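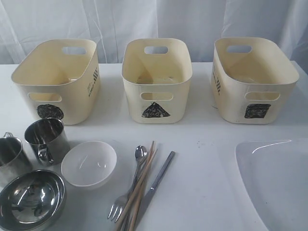
The meeting of the Millard Building kitchen users opened at 9:30 on Monday in the second-floor meeting room, with Jindard, Schnyder and Nillow represented and Rizal Latuheru in the chair. The minutes of the previous meeting were accepted with one change: the dishwasher contract is held by Schnyder, and the earlier text had Jindard. Matters arising were limited to container marking. The group confirmed that symbols will be used in place of words on shared bins, and that hand-drawn marks are acceptable for now, although the shading on the black circle on the left bin is uneven and will be redone when the final set is agreed.

Tenants > Millard Building > Shared Services > Minutes

1. Dishwasher cycle times

Nillow reported that the normal cycle runs 63 minutes, against 48 on the old machine. The lunch load is therefore not finished before the afternoon break. Schnyder has asked the supplier whether the short cycle meets the same rinse temperature. No reply so far. It was agreed to stay on the normal cycle until one is received.

The filter is to be cleaned weekly by the tenant on kitchen duty. The duty sheet on the inside of the pantry door is the current version; the copy on the shared drive is out of date and will be deleted.

2. Water softener

The softener salt ran out twice in the last period. Jindard will move the order from quarterly to monthly. The hardness setting was checked and left at 3. Spotting on glassware was raised again and carried over.
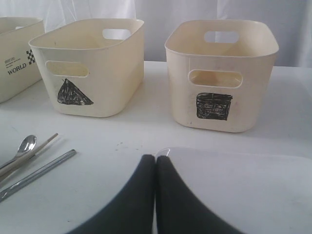
3. Labels and existing print on containers

The group reviewed whether print already on a container should be removed before a symbol is applied. Nillow was in favor, on the grounds that two kinds of marking on one face slow people down. Schnyder considered the work unnecessary where the print is small. The leftmost bin was discussed as the test case: it has the word "WORLD" on its side and lines of dark text too small to read, with a checkered pattern toward the right corner. Decision: existing print stays, and the symbol goes where it can be seen from the door. Jindard asked that its objection to permanent marker be noted – it prefers a sticker that can be peeled off.

4. Budget

The replacement fund stands at $2,000. Requests received so far are a second drying rack, shelf brackets for the pantry and a new seal for the small refrigerator. The seal was approved. The rack was approved subject to measurement, as the space beside the sink is narrower than the plan shows.

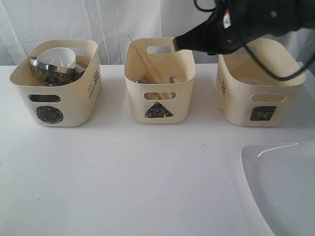
The brackets were deferred. Schnyder may have a set left over from its own storeroom and will report back by email. Any balance remaining in April carries forward under the existing agreement, with each tenant's share unchanged.

5. Ventilation

The extractor fan trips its breaker when the kettle and the microwave are on together. The building electrician has proposed a separate circuit. A written quote is needed before a decision. Until then a notice will be placed above the microwave. Nillow to draft.

6. Cutlery

Mixed materials in the same rack were discussed. Wooden items are not to go in the dishwasher – hand wash only, and dried upright. Steel may be washed on any cycle. The rule applies to private items left in the kitchen as well. 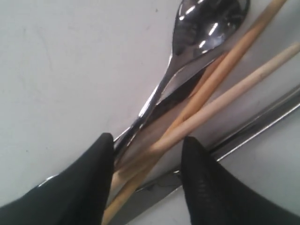
Item 6: steel spoon and wooden chopsticks.

7. Actions

Schnyder: supplier reply on the short cycle; check for brackets.
Jindard: monthly salt order; price of peelable stickers.
Nillow: notice above the microwave; measure the space beside the sink.
R. Latuheru: quote from the electrician; delete the old duty sheet.

8. Any other business

Jindard asked that deliveries not be left in the corridor outside the pantry. Agreed. The meeting closed at 11. The next meeting will be held in the same room, with the softener setting as first item.

3 comments | 11 shares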